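Clothes swap is back, and bigger than the last one

If you came along to the autumn swap you'll remember the queue down the side steps, and the woman who went home in a completely different outfit from the one she arrived in. Well, we're doing it all again in November, this time in the big room at Melano House, and I couldn't be happier about it!

For anyone new, it works like this. You bring clean clothes you no longer wear, you get a token for each piece, and you spend your tokens on whatever takes your fancy. Last time 164 pieces came through the door and only 22 were left at closing, which went to the op shop on Jarard Street the next morning. We were thrilled (and quite tired).

The most popular colour by a mile was red. I don't know what got into everyone, but every red skirt and every red shirt was gone in the first half hour, and I heard two very polite negotiations over a cardigan. So if you've got anything red hiding at the back of the wardrobe, please think of us.

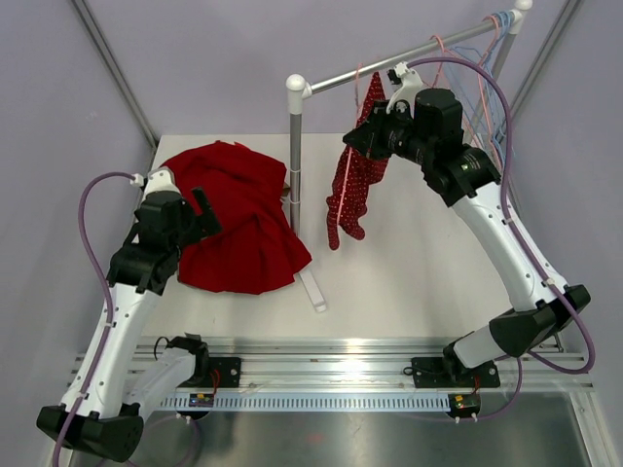
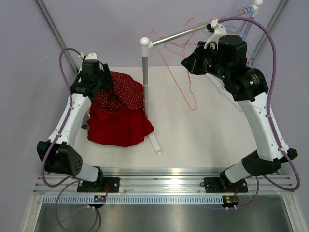
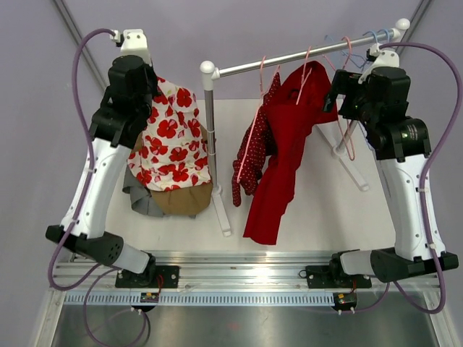

Clodagh Dunne

Drop-off opens two days ahead at the Venter Lane door, between four and seven in the afternoon. Clothes can be on hangers or folded in a bag, either is fine. We take everything from baby sizes up to the very largest, and we're especially short of men's trousers and school-age winter gear. Shoes are welcome if there's still some walking left in them. No underwear or swimwear this year, please, and no pillows (you know who you are).

The mending table is coming back too, which makes me very happy. Mabli Rosser will be there with her sewing machine for hems and split seams, and Yetunde Olaniyan has offered to show people how to darn a jumper so the darn is the best bit of it. I went to her practice session and came home and fixed three socks in one evening, in three different colours, and I've been showing them to everybody.

There'll be tea, and a cake stall run by Kathleen Quinlan. Her lemon slice sold out before I got near it last time, so this year I've put in an order.

Entry is a gold coin, and kids get in free. If you don't have anything to swap, come anyway and ask at the door for a couple of starter tokens, there are always plenty to share around. We could also use a few more hands for setting up the racks in the morning. Ring Caoimhe Brophy on extension 3861 or leave your name on the sheet in the foyer.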